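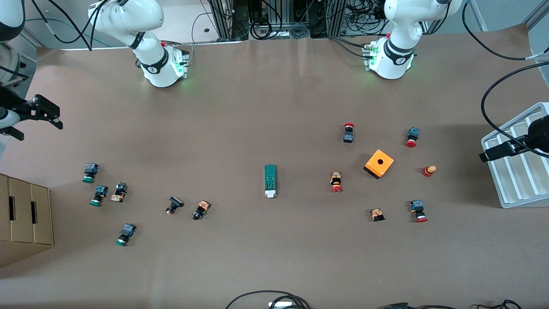 Harura Sorting Project

The Harura Sorting Project is a student robotics project at the Lodhi Institute of Technology. Its participants program a pair of robot arms to pick up, sort and store small industrial parts. The project is open to second-year and third-year students and is counted as laboratory coursework.

History

The project was proposed by Eckhard Wiegand, a lecturer in control engineering, and was approved on March 6, 2022. Teaching began in October of the same year under Wiegand and Rajkumari Uniyal. In its first term the course used one arm and a set of wooden blocks. The blocks were later replaced with electrical control parts, which vary more in shape and weight and are harder to grip.

Workspace

The two arms are white and are mounted along the far edge of a table covered in brown paper. Each ends in a black gripper. Aluminum racks behind the table hold cables and small electronic boxes. The parts used in the exercises include push buttons with green or red caps, selector switches and a mushroom-head emergency stop button. An orange enclosure box and a slotted white plastic tray are also used. Parts are laid out loosely, and their positions change from one exercise to the next.

Coursework

Students work in teams of 5. The opening exercise is a simple sort by cap color, with green-capped parts kept to the left and red-capped parts to the right. Later exercises require a team to turn a part that is lying on its side, or to pass it from one arm to the other — a task that accounts for most of the failed attempts recorded in student logs. Each team keeps a written log, and a run in which a part is dropped must be entered as a failure even if the part is picked up again.

Assessment is based on the log, the program code and a supervised run lasting 30 minutes. By the end of its second year the project had recorded almost 1,000 runs.

Jadar Round

The Jadar Round is an internal contest held at the end of the course. Teams receive a layout they have not seen before and may not change their code once the run has started. The first round was won by a team led by Naheed Gondal and Asif Abbasi. Their gripping routine, named Vurkham, was afterward given to new students as a starting point.

See also

Industrial robot
Pick-and-place machine
Robotics education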